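Does Bowl Color Change How Much People Eat? A Replication Attempt

Bastian Heitmann
Research Methods, final project report
Apr 13, 2020

1. Why I picked this

Anyone who has read a diet magazine in the last ten years has met the claim that the color of your dishes changes how much you eat. Red is supposed to put you off. Blue is supposed to put you off more. A plate that matches the food is supposed to make you pile it on. The advice is usually given in one sentence with no source, or with a source that turns out to be another magazine.

I started this project doubting the claim and I still doubt it, though a little less firmly than I did in November when I handed in the proposal. My doubt was never that color does nothing at all. My doubt was about the size of the effect and about whether a person would ever notice it in their own kitchen.

2. What other people have found

The published work I could get through our library falls into two piles. The first pile has small lab studies where people are given a snack while they fill in a form about something else. Many of these report that people took less from a red dish. The second pile has later attempts to repeat the first pile with more people, and the results there are weaker and point in different directions.

Two things bothered me while reading. One is that "red" is treated as if it were a single thing. A tomato red glazed dish and a faded picnic red dish are not the same stimulus, and few of the papers give any measure of the shade. The other is that the shape of the dish often changes along with the color. If the red dish is also shallower, I don't see how anyone can say which of the two did the work. 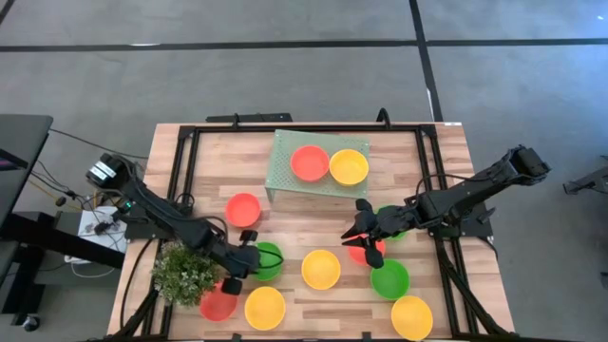 I also found a marketing booklet from Stoletti, a tableware company, which says its warm colored line "supports mindful portions." I wrote to ask what this was based on and got a catalog back. I mention it only to show how far a claim can travel from the study it came from.

3. What I did

I ran the test in the student lounge at Favville on several afternoons. People who agreed to take part were told that the study was about short videos. Each person sat down alone, watched a 13 minute clip, and had a bowl of plain pretzels next to them. They were told that they could eat as many as they liked. I weighed the bowl before and after.

The bowls came from one store shelf and were the same size and shape. I used red, yellow and green. I wanted white as a neutral comparison and couldn't find it in the same shape, which is a real hole in the design and I won't pretend otherwise. Each color was used by 30 people. Each bowl started with 260 grams of pretzels, which is more than almost anyone would finish, so that nobody would stop because they hit the bottom.

Which color a person got was decided by drawing a slip from an envelope before they walked in. I did the weighing myself and I knew which color I was weighing. A better study would have had someone else read the scale. The scale was a Forsberg kitchen model and it seemed steady when I put the same bag on it several times in a row, but I had no lab weight to check it against.

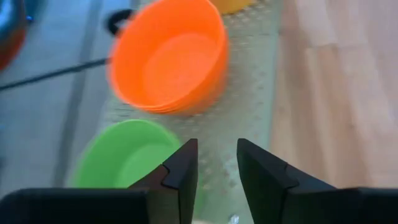 4. Results

The total eaten across all three groups was 2454 grams. The red group ate slightly less than the other two. Yellow and green were so close that I would not bet lunch on which was really ahead.

The gap between red and the rest was small next to the spread inside each group. Some people ate nothing. A few ate steadily from the first minute to the last. When I took out the people who ate nothing, the order of the colors changed, and yellow dropped below red. To me that is the most useful result in the report. If a finding flips when you make one reasonable choice about who to count, it is not much of a finding.

I ran the standard test for comparing group averages and it gave no significant difference. I know this does not prove that there is no effect. With groups this size I could have missed a small one. What I can say is that a large effect, the kind the magazines promise, should have shown up and did not.

5. What could be wrong with this

Plenty. Pretzels are brown and none of my bowls were, so I never tested the idea that matching colors make people take more. People in a student lounge in mid-afternoon may have just had lunch or may have skipped it, and I did not ask. I should have. Two people told me afterwards that they had guessed the study was about the snack. I left them in, since dropping them after seeing their numbers felt worse.

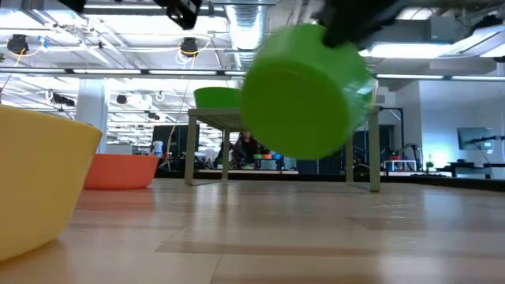

Color names are a weak spot in my own work too, and I can't criticize the older papers for it and then skip over it here. I wrote "red" on my slips, but my supply of bowls was not as clean as that word suggests, and I sorted them by eye. Bowls sold in cheap mixed sets run from a pale yellow to a bright green to something between red and orange, and two people could easily file that last one under different names. A light meter or even a printed color chart would have settled it. I had neither. Lighting matters here as well. The lounge has windows on one side, and a shiny surface under a bowl can pick up its color and make the whole spot look redder than it is.

There is also the matter of the clip. I used a travel video about the Mustska valley because it was dull and had no food in it. One participant said it made her sleepy. Sleepy people may eat more or less than alert people, and I have no idea which.

6. Where this leaves the claim

I would not tell anyone to buy red bowls to lose weight. I would also not tell them that it has been shown not to work, because my study is too small and too messy to carry that. My honest reading is that if dish color matters, it matters less than whether you had breakfast, and a lot less than how much food somebody put in the bowl to begin with.

If I did this again I would use two colors instead of three, with twice as many people in each, and have a second person handle the scale. I would also write down ahead of time what to do with the people who eat nothing. I decided that after I had the data in front of me, and I now see how easy it would have been to pick the version I liked better.

The weights for each person are in Appendix A. Appendix B has the wording of the sign-up sheet and the short talk I gave people at the end about what the study was really for.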